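## 4. Fitting the gears on the ring plate

This section is for the small gear set of the Girholm practice kit. Please read it one time completely before you start. The work is not difficult, but the parts are small and they like to roll away.

You need a table with a dark cloth on it. A smooth cloth without pattern is best, so the teeth of the gears are easy to see. 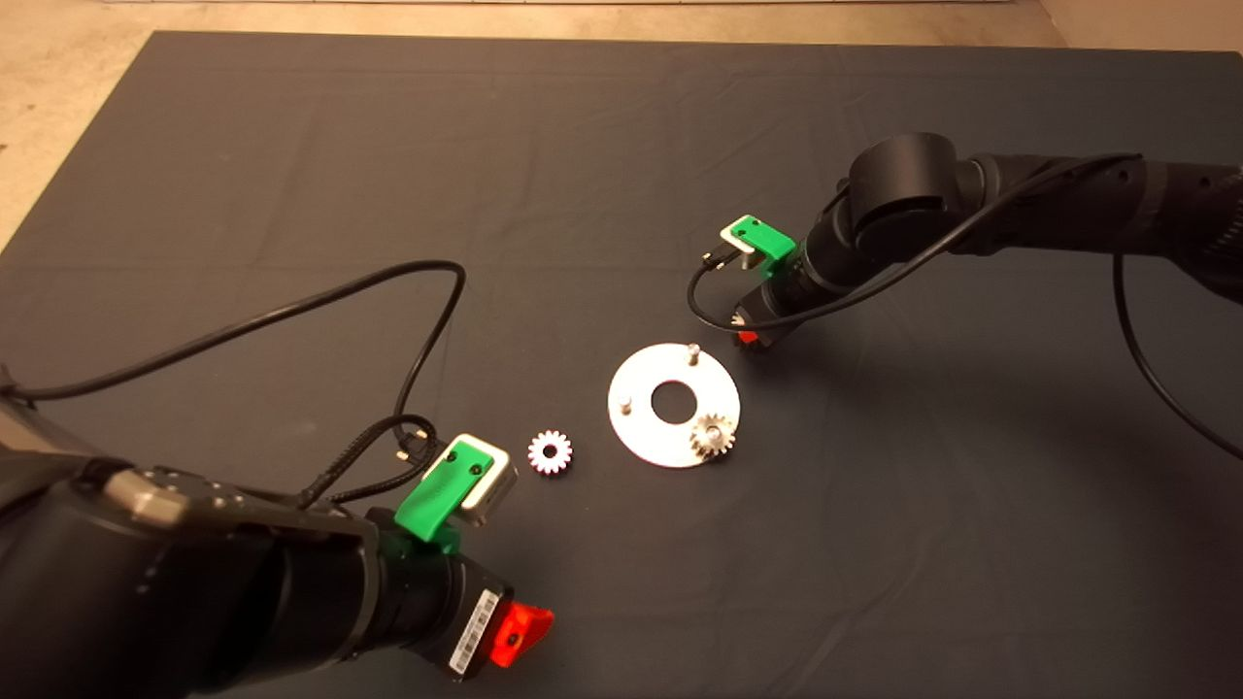
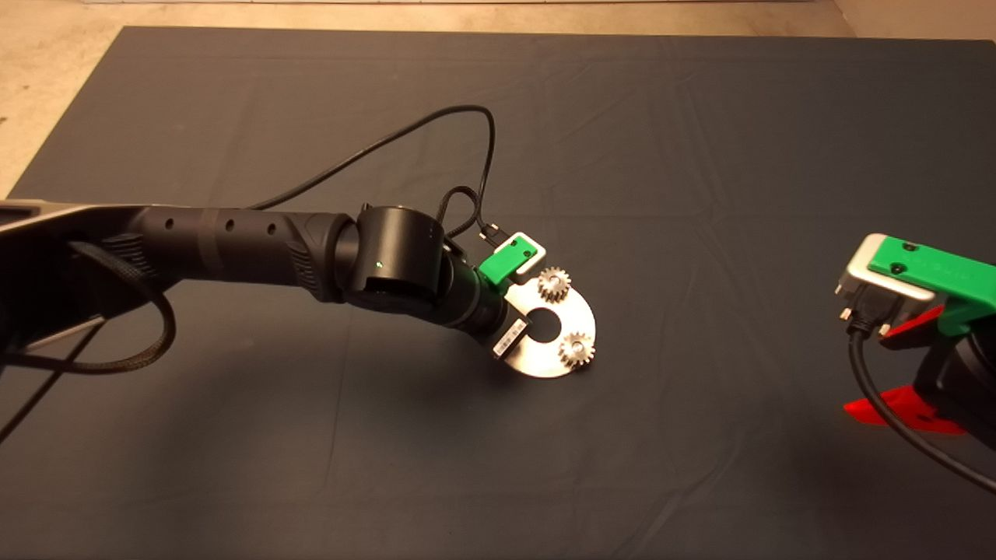

*Fig. 4-1 and 4-2. Ring plate on the dark cloth. In Fig. 4-1, one gear is on its peg and one gear is still on the cloth.*

### 4.1 Before you start

1. Spread the cloth over the table. Soft creases are allowed, but pull out any fold in the place where the plate will lie. The plate must not rock.
2. Take the ring plate out of its bag (part no. 1066) and wipe both sides with a dry cloth.
3. Put the plate flat in the middle of the table, with the pins up.
4. Look at each pin from the side. It must stand straight. If a pin is bent, do not bend it back with pliers. Order a new plate from Ruiz-Ortega, part no. 1066.
5. Take the gears out of the small box (part no. 143) and lay them on the cloth next to the plate. Do not lay them inside the large hole of the plate, they are difficult to pick up from there.

**Note:** The gears in one box can have a different color tone. This comes from the finish and has no influence on the function. Do not return a box for this.

### 4.2 Fitting the first gear

1. Hold the gear by its outer edge, between thumb and first finger.
2. Bring the center hole exactly over the peg.
3. Lower the gear slowly. It should go down by its own weight, or with a very light push.
4. If it stops halfway, lift it again and start new. Mostly the gear was tilted.
5. Turn the gear by hand for one full turn. It must turn freely and without noise.

**CAUTION:** Never use a hammer on a gear. A gear which is pressed on with force can damage the peg, and then both parts must be replaced.

### 4.3 Fitting the other gears

1. Pick up the next gear from the cloth. Check that no threads of the cloth are hanging in the teeth.
2. Lower it over the next free pin. Before the gear is completely down, turn it a little to the left and right until its teeth find the teeth of the neighbor gear.
3. Let it go down to the plate.
4. Turn the first gear slowly. The second one must turn in the opposite direction.
5. Repeat for each pin that is still free.

**Note:** When two gears stand tooth on tooth, the upper one will sit visibly higher. Do not push. Turn it by a half tooth and it will drop.

### 4.4 Greasing

Grease is only necessary when the set will run for more than 36 hours. Use Erance light grease, a very small drop on each pin, before the gear goes on. Take the plate off the cloth for this step and work on paper. Grease spots do not come out of the cloth well.

### 4.5 If something is not right

| What you notice | What to do |
|---|---|
| Gear does not go on the pin | Check the center hole for dirt. Clean with a wooden toothpick. |
| Gear turns, but with a scratching sound | Take it off and look between the teeth. |
| Plate moves on the cloth | Hold the ring with your free hand, or put a rubber mat (part no. 1252) under it. |
| Gear is lost | Lift the cloth slowly from one side. Do not shake it. |

### 4.6 Putting away

Take off the gears in reverse order, pulling straight up. Put them back in the small box, wipe the plate, and put it in its bag. Store the kit in a dry place. The Kododberg storage case has a separate space for the plate, see section 7.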